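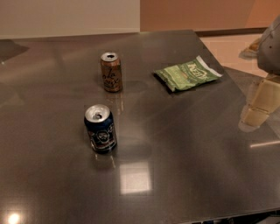
How far along is the table-clearing build at the end of this reporting period?
The arm and hand are built and running under their own controller, the grasp software works on upright cans, and flat packaging is still the weak point. Of the four work packages in the Saxena grant, two are closed, one is in test, and one has not started.

Progress report to the Saxena small grants program
Project: Plesilum, a one-arm table-clearing robot
Site: Lirkgate shared workshop, Badidstead
Prepared by: Kuldeep Rastogi
Period covered: January to June

1. Mechanical work (closed)

The shoulder and upper arm covers were refitted after the cable route was changed. The old route ran outside the elbow and snagged at full extension. The new one runs inside the shell and leaves enough slack for the wrist to turn through its whole range. Two of the printed brackets cracked at the screw holes in February and were reprinted with thicker walls. None have cracked so far in the new version.

The fingers are built from stacked segments on a tendon. Tendon stretch was the main fault in the first months of the year: grip force fell off during a long session and the hand had to be re-tensioned by hand. A spring-loaded tensioner now takes up the slack. Re-tensioning is down to one check before each session.

2. Control and safety (closed)

The stop button cuts motor power directly and does not pass through the software. Joint speed is capped in the motor controllers as well as in the planner. The workshop asked for both before it would allow running during member hours, and both were checked with the workshop manager present.

3. Grasping (in test)

Test runs use ordinary drink cans and snack bags on a stainless-steel table. The polished top was chosen early on as the hard case. Overhead lights reflect in it as bright patches, and objects leave a faint mirror image below them, which the first version of the detector sometimes took for a second object.

The training set now holds 2,438 labeled images, of which 1,249 were taken on the steel table. The rest come from the workbench and a painted board. Retraining on the mixed set removed most of the false detections. A few remain when a reflection touches the base of a can – these are being collected for the next round.

In the June test block the robot made 60 attempts on upright cans and completed 52. Completed means picked up, carried and released into the bin without help. Of the eight failures, five were tipped cans caused by the fingers closing off center. The other three were planner timeouts with the arm near its joint limits.

Bags are not yet at a level worth scoring. A flat bag gives the fingers very little edge to close on, and the depth reading on shiny film is poor. Two approaches were tried: a straight pinch from above, and a drag toward the table edge followed by a side pinch. The drag works better but takes more than 40 seconds, mostly in planning. The plan is to store the drag as a fixed motion and adjust only its start point.

4. Unattended clearing (not started)

This package depends on the bag work. It calls for a full table cleared from a single start command, with the robot deciding the order. The bin sensor has been bought and bench tested. No other work has been done on it.

5. Spending

Parts spending is within the approved amount. The tensioner was not in the original parts list and was paid for from the line for spare motors, none of which have been needed. Workshop fees are paid through the end of the grant. No extra money is requested.

6. Changes requested

I ask that the bag target be moved to the next report and that the can target stay where it is. I also ask for approval to spend part of the remaining motor line on a second depth sensor, to be mounted at a lower angle. A borrowed unit gave cleaner readings on film in a short trial – the logs can be sent on request.

7. Next period

Fixed drag motion for bags, with a scored test block.
Finger closing correction for off-center cans.
Labeling of the remaining reflection errors and one retrain.
Start of work package four if the bag test passes.

Kuldeep Rastogi
Lirkgate workshop, Badidstead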